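Print this page | E-mail this page

Plurnusham Shared Workshop
Arm Bench Guide, Section 4: Loading plates into the rack

Written by Zarmeena Lodhi, corrected by Matúš Čierny. Revised May 28, 2023.

Read Section 3 first. If you skipped it because a video made this look easy, go back. The video was probably sped up and you didn't see the takes they threw out.

4.1 Before you power the arm

1. Clear the bench of mugs, tools and phones.
2. Set the rack where the taught positions expect it. "Close enough" has cost us plates.
3. Check the cable by hand through the full bend of the elbow. It should be tied to the arm and still have slack over the top.

CAUTION: A cable tie holds a cable. It does not protect it. If the jacket looks pinched at the tie, cut the tie off and start over.

4.2 Picking up

4. Run the pick at the slowest speed setting. Ignore the default.
5. Let the fingers close on the rim, then pause the program and look. The plate should hang at a tilt with its shallow side open to you and the rim well inside the fingers.

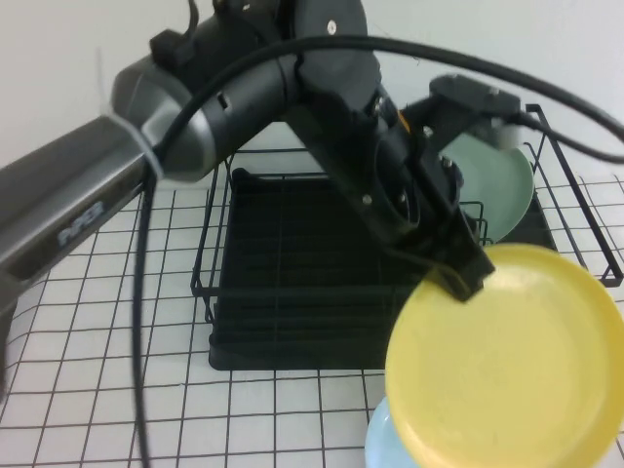
6. Tap the plate lightly with a pencil. If it swings, release it onto a folded towel and teach the grip again. Software will happily report a good grip on a plate that is about to leave.

NOTE: Eduard's script, named Kirby, prints a confidence score out of 200. We have not found that the score predicts anything. Use your eyes.

4.3 Placing

7. Fill from one end of the rack, one plate to a slot. Do not let the program choose slots until you have run 24 placements by hand control.
8. Lower until the bottom edge touches the base, then stop. Pushing further bends the wires.
9. Open the fingers fully before backing away. Half open is how you drag the last plate back out.
10. Switch to the wrist view and check that each plate stands between its dividers. They overlap heavily from this angle, and the cream one at the back is easy to lose behind the green and the yellow.

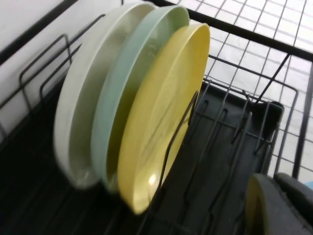
If you can't tell which slot a plate is in, walk over and look. Do not adjust a position from the screen alone.

CAUTION: Error 3525 means the arm met more resistance than it expected. Do not clear it and resume. Power down, support the arm, and find out what it hit.

4.4 Is it worth it?

Loading a rack by hand is faster, and we expect it still will be in November. Use this routine to learn gripping and placing. Do not promise anyone at home a dishwasher.

Related sections
Section 3: Teaching positions
Section 5: Stopping the arm with 2 people at the bench
Section 7: Finger pads and when to replace them
Bench log, Hillville branch

Contact: Anežka Sokol, bench desk | © Plurnusham Shared Workshop | Back to top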